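# Keeping Table Linens and Flatware in Good Shape

Everyday tablecloths and flatware need little care, but they need it often. 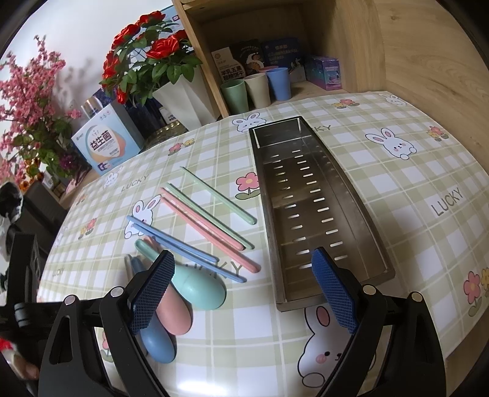

## Tablecloths

Shake the cloth outdoors before washing. Crumbs left in the folds turn to paste in the machine.

Treat stains by type:

- **Coffee and tea:** Cold water from the back of the cloth, then a little dish soap. Leave 12 minutes and rinse.
- **Grease:** Cornstarch first. Brush it off, then rub in dish soap.
- **Candle wax:** Harden with ice, lift with a dull knife, then press between paper towels with a warm iron.
- **Tomato:** Scrape, rinse cold, and dab on white vinegar. Do not put the cloth in the dryer until the mark is gone.

Wash printed cloths inside out in cool water. Iron them on the wrong side. Vinyl and coated cloths get wiped down only, and are stored rolled on a tube.

## Flatware

Rinse off salt, egg and mustard soon after the meal. These pit stainless steel if left overnight. Dry by hand if your water is hard.

For rust specks, mix 2 tablespoons of baking soda with enough water to make a paste. Rub with the grain using a soft cloth. Steel wool leaves scratches that rust again later.

Rodrigo Moreira of Bramwell wrote in to recommend a cut potato dipped in baking soda for the same job. It works on light specks. It did nothing for an old bread knife.

## Trays and Drainers

A tray with slots in the bottom will collect lint and scale. Once a month, soak it in hot water with a cup of vinegar, then run an old toothbrush through the slots. Rinse well and stand it on end to dry.

Do not put wooden handles away damp. Wipe them with mineral oil in February, when the house air is driest, and again in late summer.

## Drawer Liners

Cork lasts longest. Shelf paper is cheaper and easier to replace. Cut either one slightly short of the drawer so it does not buckle at the back.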